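Tollel Surface Cleaning Study
Progress report, second reporting period
Prepared for the Oveditz Fund by Thirumalai Kotian

Status

The study compares three cleaning schedules for shared work surfaces in school and community workshops. Field sampling is complete at the Fero and Thampi sites and continues at Tollel. The period closed with 3,819 usable swab readings. A further 296 readings were rejected at data entry, mostly for missing surface codes or a swab held past the two-hour limit.

Spending is within the approved budget. The underspend on travel has been carried forward to cover the extra Tollel visits agreed in November.

Sampling

Each site was swabbed before opening and again at closing. Technicians used a cardboard template to fix the swabbed area and worked from the left edge of the surface to the right. Rough or oiled benches were recorded separately, as residue in the grain gives high readings that do not respond to cleaning. The Saturday sessions at Thampi ran late on two occasions, and the closing swabs from those sessions are flagged in the data file.

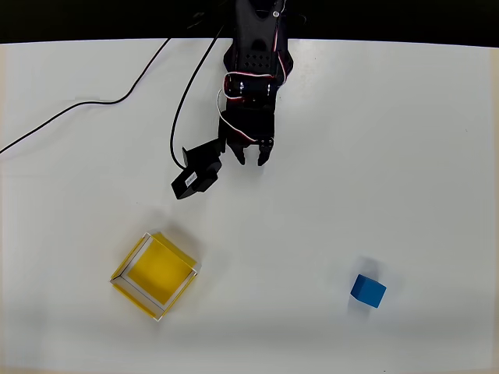
Surface type has had more effect on the readings than cleaning schedule. Oiled benches stayed high under all three schedules, while smooth tops dropped after a single wipe with neutral detergent and showed little further change after a second. A matte white top like the one in the photograph falls in the smooth group, but it was given its own code, W, for the visual inspection part of the study. Inspectors scored soiling on W surfaces more strictly than on dark ones with the same swab reading. The scoring sheet has been revised to ask for a reading under a hand lamp held at a low angle.

Issues

The reader at Fero drifted out of calibration and was replaced. Readings taken between its last good check and the replacement have been repeated. Detergent supply at Tollel was interrupted for 4 days; the affected sessions will be rerun under the original schedule.

Next period

Work planned for the coming period is the remaining Tollel sampling, over 200 repeat swabs on oiled benches, and a first draft of the cleaning guidance. The draft will give separate instructions for smooth and oiled surfaces. We request approval to move the unspent printing allowance to laboratory consumables. No change to the total award or the end date is requested.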